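Trimura Names Adanech Araya to Host Weekday Morning Program

Desta Gebremichael to move to evenings; changes begin in late August

LAVEL, 2003-08-07 - Trimura Television said today that Adanech Araya will become the host of "First Cup," the station's weekday morning program. She takes over from Desta Gebremichael, who is leaving the morning slot to present a new evening interview series on the same channel.

Araya has worked at Trimura for three years, most recently as the weekend news reader and as a fill-in host on "First Cup." She joined the station from Assefa Radio, where she presented the afternoon call-in hour. Her first morning as permanent host will be the last Monday in August.

"I have sat in that chair enough times to know the early start is real," Araya said. "I like live television and I like the people who write in to the program. I am glad to be doing it every day."

Prapai Ratanaporn will continue as co-host and will keep her cooking and consumer segments. The program will still run for two hours, with local news and weather on the half hour.
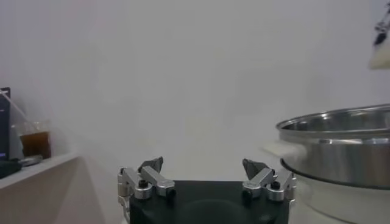 A gripper with its two metal fingers spread wide, in front of a plain pale wall.

Gebremichael's new series, "Evening with Desta," will be made by Dradach Productions. Trimura has ordered 26 episodes. Each will be built around one long conversation with a guest from film, music, theater or sports. Guests for the opening weeks will be announced later this month.

Gebremichael has presented more than one program for the station, but this is the first that will carry his name. He will host "First Cup" through the end of next week and will take a short break before recording begins.

"I asked for a show where I could talk to one person for more than four minutes," Gebremichael said. "Adanech knows the morning audience well and I will be watching, though maybe on tape."

Hooman Talebi, head of programs at Trimura, said the two moves were agreed on together in the spring. "Desta told us what he wanted to do next, and we wanted Adanech on five days a week," Talebi said. "We did not look outside the station for either job."

Pejman Hosseinzadeh, who has produced "First Cup" since its launch, will stay on as executive producer. The program has a staff of 33, and no jobs will be affected by the change of host. A new weekend news reader has not yet been chosen. Staff reporters will share the weekend bulletins until then.

Viewers can send messages for Gebremichael's last morning broadcast by mail or through the station's Web site. A selection will be read on the air.

About Trimura Television
Trimura Television broadcasts news, entertainment and local sports to Lavel and over 38 surrounding towns. Its studios are in downtown Lavel.

About Dradach Productions
Dradach Productions makes interview and music programs for television.

Media contact:
Trimura Television Press Office, Lavel
Photographs of Adanech Araya and Desta Gebremichael are available on request.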